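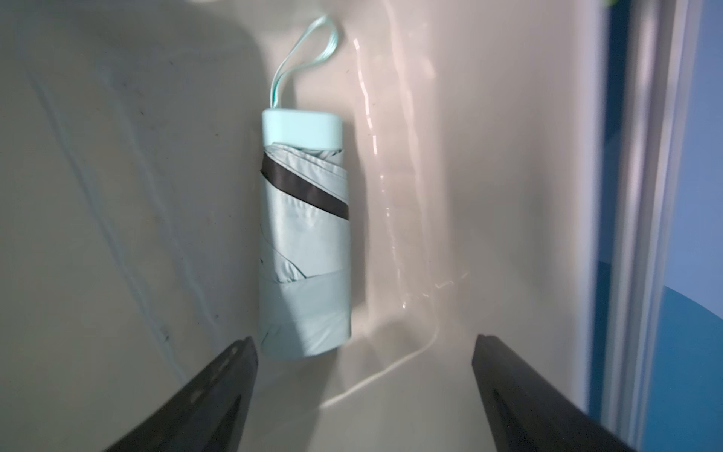 梅雨还没到，我已经开始收拾玄关了。每年都是这样，四月底不动手，等到雨连着下起来，鞋柜里一股味儿，毛巾怎么晒都不干，再去折腾就晚了！去年我就是拖，拖到衣柜角上长了一小片白毛才肯承认家里潮。所以今年早早把湿气这件事从门口到阳台理了一遍，顺手记下来，想到哪写到哪。先说折叠伞吧，家里最容易被塞进包底忘掉的就是它。像这种浅薄荷色的，伞面一层一层卷着，料子有点缎面的光，叠的时候要是胡乱一捏，就会在收口那儿鼓出一堆小褶子。我现在的做法是先把伞骨收拢，拎着顶端抖几下，让每一片伞面自己垂出来，再一片一片捋平，朝同一个方向绕。多花一点工夫，包里能省出一块地方。手绳我一般不往伞面里卷，就让它露在外头，从包里掏伞的时候一勾就出来了。

## 玄关：湿东西别往里走

我家玄关很小，开门就是鞋柜，转身都费劲。以前我下雨天回来，伞往墙角一靠，鞋一踢，外套搭在餐椅背上，水就这么一路带进客厅了。后来定了一条规矩：湿的东西一律停在门口那块垫子以内。听着很严，做起来就是在垫子旁边多装了几个挂钩的事。

挂钩我试过粘的和打孔的。粘的那种在瓷砖上很牢，在刷了乳胶漆的墙上就看命了，挂过一次吸饱了水的风衣，半夜“啪”一声整个掉下来，还带走一块墙皮（补墙的事下次再写，现在想起来还心疼）。如果你也是租房不想打孔，可以找鞋柜的侧板，表面擦干净，用酒精棉片再抹一遍，贴上去之后放一整天再挂东西。这一天一定要忍住，我第一次就是没忍住。

门垫我换成了能整块丢进洗衣机的薄款，底下再垫一张防滑网。厚垫子踩着舒服，可是一旦湿透了要晾好几天，闷着就臭。薄的我买了两块轮着用，一块在地上，一块在阳台，下雨的那几周特别管用。

还有接水的东西。很多人买漂亮的陶瓷伞筒，我也买过，又沉又不好洗，底下积的水发绿了才发现。现在用的是一只普通的收纳盒，底下铺一层旧毛巾，毛巾湿了就换，盒子拿到水池一冲就好。想讲究点的话，可以在毛巾下面垫一片沥水格子，厨房里退役的沥水垫剪一块就行。

## 湿伞怎么晾才不坏

我妈那辈人习惯把伞撑开放在客厅里，占地方是占地方，道理却是对的。湿伞卷着放一夜，伞面容易有霉点，伞骨的接头也爱生锈。我的折中办法是这样：

- 进门前在楼道里先抖几下，把大水珠抖掉，别对着邻居的门抖。
- 半开着挂在浴室的花洒杆上，伞尖朝下，水直接滴进地漏。
- 第二天早上摸一摸缝线那一圈，那里干得最慢，摸着不凉手了再收。
- 收之前拿干布把伞杆擦一遍，一节一节拉开擦。

浅颜色的伞还有个烦人的地方，就是显脏，尤其是折痕那里，一道一道灰。我用的是洗碗剩下的一点中性洗洁精，兑在温水里，海绵蘸湿了顺着伞面的纹路轻轻刷，刷完用花洒冲干净，撑开晾到透。不要用漂白的，也别使劲搓，我搓坏过一把，搓完之后那一片就开始渗水了。

防泼水的效果变差了也有救，晾透之后用吹风机低档隔着一段距离吹一圈，水珠又能滚起来一阵子。离太近会把料子烫皱，手掌放在伞面底下试着，觉得烫就挪开。要是吹过还是一下就洇湿，那就得上防水喷雾了，去阳台喷，戴口罩，喷完当天别收。

伞多的人家可以按颜色或者按人分，我家是按大小分：大的放门口，小的进抽屉或者盒子。米色这类颜色不跳的，在盒子里很容易找不见，我就把带绳子的那头统一朝上放，伸手就能拎出来。
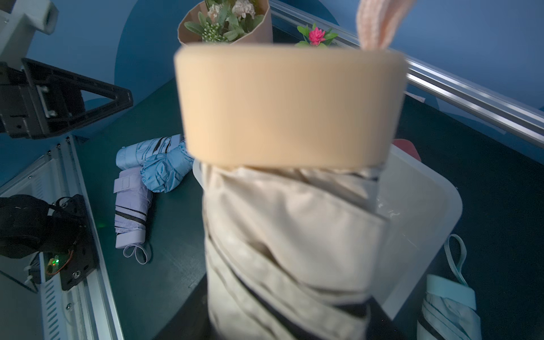 ## 鞋柜：最该先动手的地方

如果你只想收拾一个角落，那就收拾鞋柜！我每年换季做一次大清理，流程很笨但有效。

1. 把鞋全部请出来，铺在旧报纸上。看见哪双一年没穿过，先放到一边，别急着往回塞。
2. 柜门大敞着，用吸尘器把角落里的沙子吸掉。沙子会吸潮，还会刮鞋底。
3. 一块抹布蘸稀释过的白醋，把层板正反面都擦一遍，接着用干布再擦一遍。醋味第二天就散了，别担心。
4. 开小风扇对着柜子吹一下午。没有风扇就敞着门过一夜。
5. 铺上剪好的牛皮纸或者报纸，鞋放回去，鞋头朝外。

鞋里面我塞的是旧袜子装小苏打，扎紧口，一只鞋一个。小苏打过一阵就结块了，结块的别扔，倒进马桶或者水槽刷一刷还能用。茶叶包我也试过，泡过的茶叶一定要彻底晒干，我有一回偷懒没晒透，结果往鞋里送了一包霉。皮鞋不要直接对着暖风吹，会裂，老老实实塞纸团，纸团湿了换一次，再湿再换一次。

运动鞋的鞋垫抽出来单独晾，这一步特别多人漏掉。鞋垫下面那一层其实是整双鞋里最潮的，我以前总奇怪鞋面都干了怎么还是有味道，后来把鞋垫一掀，好家伙。

## 除湿机到底要不要买

这个我纠结了好几年。先买的是一台Jullow的小机器，528块，放在卧室，声音很轻，可是水箱也小，梅雨天里倒水倒到我怀疑人生。后来又添了一台Lulto的，699块，放在客厅和走廊之间，能接管子直接排到地漏，这才算解放了双手。两台的钱加起来够买一台更好的了，所以我的建议是先量一下家里的面积，再想想自己愿不愿意天天倒水，想清楚了一步到位。

用除湿机也有几条小经验：

- 关窗关门再开，不然就是在给整条街除湿。
- 滤网两周洗一次，拿软毛刷刷，阴干以后再装回去。
- 晾衣服的时候把机器放在衣架下面稍微偏一点的位置，别正对着滴水的衣服。
- 水箱里的水拿去拖地、冲厕所都行，浇能吃的菜就算了，我自己是不敢。

不想买机器的话，空调的除湿模式也能顶一阵。还有衣柜里挂的吸湿袋，我是在Pangilinan那家杂货店买的，一袋袋挂在衣架之间，下面那一格接满水就该换了。挂的时候留心别碰到羊毛大衣，漏出来的水是带盐分的，沾上很难处理。

## 衣柜和毛巾

衣柜别塞满，这话谁都会说，我也做不到。我能做到的是在后背板和衣服之间留一道缝，手掌能竖着插进去那么宽，空气能走，墙面冒的潮气就不会全被衣服吸走。靠外墙的那一侧放不怕潮的东西，比如旅行箱、塑料盒，大衣和毛衣挪到靠里的那边。

毛巾是下雨天的老大难。我家每人两条，隔天换，换下来的当天就洗，不攒。洗的时候少放洗衣液，洗衣液放多了冲不干净，残留在毛圈里，越洗越硬，还容易馊。一个月用热水加小苏打泡一次，200毫升的杯子量一平杯，泡到水凉了再进洗衣机。我家洗衣机不大，一次只洗毛巾，绝不和袜子混。

晾的时候错开挂，一头长一头短，中间就有空当了。这招对厚的连帽卫衣也有用，帽子另外拿一个衣架撑起来，口袋翻出来。赶时间的话，把半干的衣服和一条干浴巾一起进烘干机，浴巾会帮忙吸水，转10分钟把浴巾拿出来，剩下的继续。

## 地毯和软东西

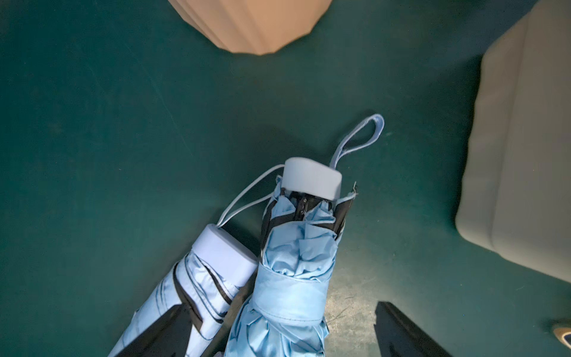 铺地毯的房间在雨季要多操一份心，水渗进去表面看不出来，等闻到味儿已经在底下捂了好几天。我的习惯是雨季里地毯上不放任何从外面拿回来的东西，书包也好快递也好，都先在硬地上待着。伞更是要晾干了才准上来，深绿色的毯子上并排放两把浅蓝的折叠伞，看着是挺清爽，可万一伞里还藏着水，毯子就遭殃了。我会在放下之前把绑带解开，手指伸进褶子里摸一圈，顺便看看伞面边上有没有冒出来的线头。有线头就用小剪刀贴着根剪，千万别扯，一扯整条边都可能跟着松。黑色金属伞骨带小铆钉的那种，晾干之后在铆钉那儿点一小滴缝纫机油，开合几次，再用纸巾把多余的吸掉，免得蹭到浅色布上。

地毯真的湿了，动作要快。先用干毛巾压，站上去踩，换毛巾再踩，踩到毛巾上没有水印为止。然后把那一角掀起来，下面塞个东西架空，风扇贴着地吹。我用的是倒扣的洗菜盆，架起来刚刚好。背面干透了再放下，正面撒一层小苏打，过一夜吸掉。小苏打在我家真是忙得很。

沙发垫和抱枕芯也会吸潮，摸着凉凉的、有点发沉，就是该晒了。遇到太阳出来的日子，不管几点，先把抱枕扔到阳台再说！抱枕套拆下来洗，芯子拍松，两面各晒一会儿。没太阳的时候竖着放，别平摊，立起来两面都能透气。

## 厨房里的几件小事

厨房一潮，最先遭殃的是盐罐和糖罐。盐里放几粒炒过的生米，糖里放一小片干面包，结块会慢很多。米本身我装在带密封圈的桶里，里面放几瓣没剥皮的蒜，防虫，煮饭也没有蒜味。干货分小包装，一次拆一包，香菇和紫菜这些直接进冷冻层，拿出来不用解冻就能下锅。

木砧板和木筷子是重灾区。砧板洗完立着放，别靠墙，两面都要吹到风。每周用粗盐搓一遍，冲掉，再用开水浇一遍。筷子我会时不时拿开水煮一煮，煮完晾在网篮里，筷子筒底下的水天天倒。筷子要是已经有黑点了，就别舍不得，换掉。

擦碗布我现在改用Flulach的一种薄棉布，干得快，挂在烤箱把手上，吃个饭的工夫就干了。海绵用完拧干夹起来，不要躺在水池边泡着。水槽下面那个柜子，隔几天打开门透一晚上，顺手摸摸水管接头有没有渗水，我家有一次就是这么摸出来的，早几天发现，省了换柜底板的钱。

## 浴室收尾

洗完澡拿刮水器把玻璃和墙砖刮一遍，谁最后洗谁刮。一开始家里怨声载道，刮了一个夏天之后，砖缝确实没再变黑。已经黑了的，用厨房纸卷成条，蘸除霉剂敷在缝上，外面盖保鲜膜，开着排风，敷够说明书上写的时间再冲。记得戴手套，除霉剂别和洁厕的东西一起用，会出刺鼻的气体，很危险。

浴帘下摆剪掉一截也好使，别让它拖在地上。瓶瓶罐罐能挂就挂，底下不积水，就不会有那圈滑腻腻的印子。

排风扇的盖子拆下来洗过吗？我是搬进来第三年才想起来拆的，里面的灰厚得能捏成团，洗完以后风大了一截。拆之前先断电，盖子多半是卡扣的，两边一捏往下拉就行，泡在洗洁精水里，用旧牙刷刷缝，晾干再装。

## 我自己的雨季时间表

贴在冰箱上的，给大家抄一份：

- **每天**：倒伞盒里的水，浴室刮水，门垫湿了就换。
- **每周**：砧板搓盐，鞋柜敞一晚，水槽下面摸一遍管子。
- **每两周**：洗除湿机滤网，看一眼衣柜里的吸湿袋。
- **每月**：毛巾泡小苏打，折叠伞全撑开检查，该缝的缝，该剪的线剪掉。
- **8月**：出伏前找个大晴天，把冬天的被子和大衣搬出来晒，晒完凉透再收，热着收进去反而会返潮。

衣柜顶上那排箱子我还没动，箱子里是旧相册和毛线，打算这个周末搬下来看看。相册怎么防潮我还在试，硅胶干燥剂和防潮箱各放了一本，等雨季过完再来更新。

4/28/21 记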